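乾燥パスタの保管と在庫管理について、手元の運用を連投でまとめる。対象は家庭から小規模な厨房まで。

1. 劣化の主因は吸湿、におい移り、虫の三つ。未開封でも袋の折り目やシール部に微小な穴があけば、そこから順に進む。直射日光の当たる棚は避ける。

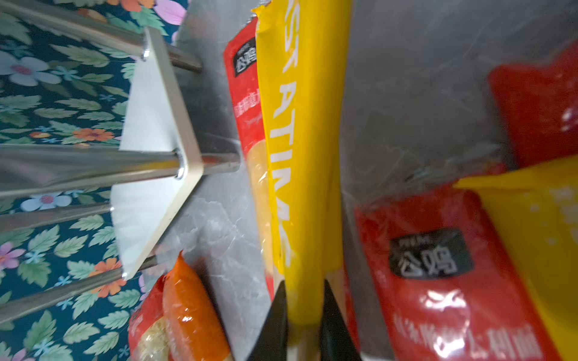
2. 開封後は密閉容器に移す。移す際に、袋から賞味期限とゆで時間の表示を切り取って容器に入れておく。ロングは2か月、ショートは3か月で使い切る運用にしている。ロングの期限を短くしてあるのは、折れた端が底に溜まりやすいため。

3. 継ぎ足しは禁止。底の古い分がいつまでも残り、ゆで上がりが揃わなくなる。容器が空になったら乾拭きし、粉を落としてから次を入れる。洗った場合は一晩置く。 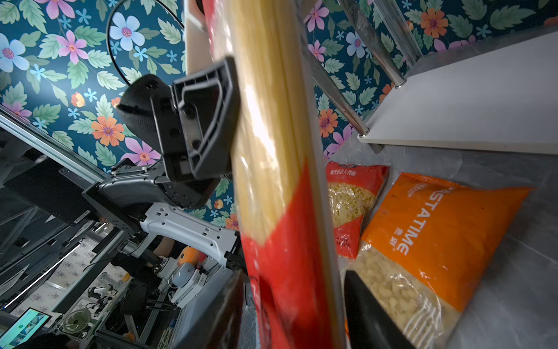

4. ゆで湯は乾麺100gに対し1L、塩は湯の1%を基準とする。湯を減らすこと自体は可能だが、表面のでんぷんが濃くなるので最初の1分はよく混ぜること。ソースの塩分が高い日は塩を0.7%まで下げる。

5. 在庫表の列は4つで足りる。品名、太さ、期限、残量。以前はFindexで管理していたが、入力項目が多く続かなかった。1月からは紙に戻した。Cleiton Araújo氏の案で残量は袋単位で切り上げ、端数は書かない。これで棚卸しが5分で終わる。 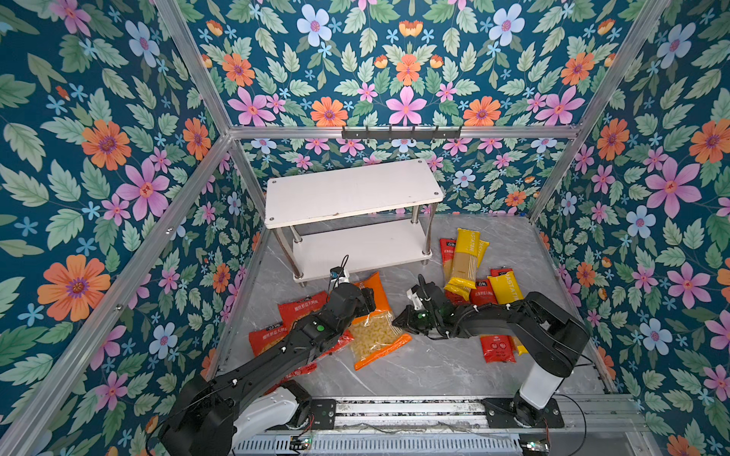 6. 置き場所は床から離す。床置きは湿気と清掃の両面で不利になる。白い二段の棚のような低いものでも、床に直接置くよりはよい。上段に期限の近いもの、下段に新しいものと決めておけば、先入れ先出しは表を見なくても回る。壁には密着させず、指2本分は空ける。

7. 虫が出た場合、同じ棚の粉類もすべて点検する。開封済みは廃棄、未開封は袋の外側を拭いて別の場所で2週間様子を見る。棚板の継ぎ目は掃除機で吸う。殺虫剤は食品棚では使わない。

追記：全粒粉のものは油分が多く酸化が早い。上の期間より短く見ること。セモリナのみの製品と同じ容器には入れない。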